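Drosenlow Conversations: learner Japanese at the beginner and lower intermediate levels

Version 2, updated Wed 17 July

What's in it

Drosenlow is a set of 1037 short written dialogues between adult learners of Japanese and their teachers, typed up from evening classes at the Kuroda language school in Arkthorpe. Every learner line is kept exactly as it was said, wrong particles and all, with a corrected line next to it. We love the wrong particles! If you teach beginners you will recognize every one of them, and if you build practice tools you finally have real mistakes to work with.
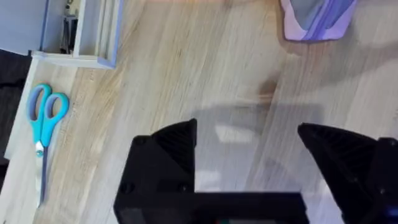
Most dialogues run to 20 lines or fewer. The topics are the ones the classes cover: shopping, trains, the weather, calling in sick, ordering lunch, and a surprising amount about pets.

Files

dialogues.tsv has one line per turn, with columns for dialogue, speaker, original, corrected and note
levels.tsv gives the class level for each dialogue
notes.txt explains the correction codes

Everything is UTF-8. Furigana is in a separate column from this version on, so please update your scripts if you were stripping brackets. 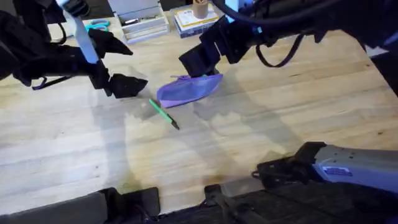 Corrections

Kumiko Sakai and Noboru Kaneko each corrected the full set, then sat down together over the lines where they differed. There were over 200 of those, mostly wa and ga, and their comments are worth reading on their own (see the note column). Maarja Vītola checked the English glosses.

Known gaps

Casual speech is thin, and keigo shows up in only 30 dialogues. Sota Mizuno is collecting more from the business class, which started in June.

Use

Free for teaching and research. Names of learners have been replaced throughout. If you spot a bad correction, write to Stavros Radulović at the school and quote the dialogue number.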